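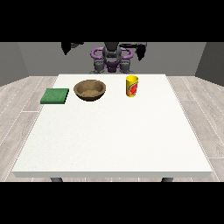

Green sponge and brown bowl on a white table. Rendering.

Etby changes care advice for tableware

Mar 30, 2020

Housewares maker Etby has revised the care sheet for its Jellano bowls. Hand washing is now advised for all 12 models, with water no hotter than 35 °C and soaking limited to nine minutes. The earlier sheet allowed dishwasher use on the top rack. Bowls should air dry for up to 11 hours before stacking. The new sheet ships with orders from June.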